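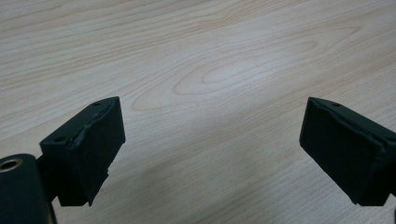
Tabletop care: what changes from June

The light wood tables in the Dunda reading room have now been through one full cleaning cycle, and the schedule below replaces the one pinned up by the door. It applies to the tables only. Chairs and shelving stay on the old sheet until Nuwan Gunawardena has finished the inventory.

The grain on these tops runs in long curves, with nested ovals where the figure is of the flat-sawn kind. Cleaning should follow the general direction of the grain. Circular wiping around the ovals is a common habit and leaves swirl marks in the finish, mostly noticed later under side light.

Daily: dry microfiber cloth, one pass along the grain. Crumbs and eraser dust go into the cloth, not onto the floor.

Weekly: cloth dampened with plain water, wrung out until it no longer drips, followed at once by a dry cloth. Spray bottles are not to be aimed at the wood.

Every 2 months: Orier soap solution, mixed at the strength given on the supply cupboard door. Work in sections no wider than an arm's reach and dry each one before starting the next.

Glare is a separate matter. A pale top reflects a broad band of light, and a washed-out patch can be mistaken for wear or a water mark. Before reporting damage, look at the spot from a second side of the table. If the mark moves with the viewer, it is reflection. If it stays put, write it in the log with the table's position and leave it alone – spot sanding is no longer permitted, even with fine paper. The 2000 grit sheets have been taken out of the drawer.

Felt pads for lamps and book stands are stocked under item 703. Anything with a hard base needs them.

Questions about the log go to Anathi Mthembu at the Vusberg desk. The revised sheet is dated May 17, 2024, and older copies can be recycled.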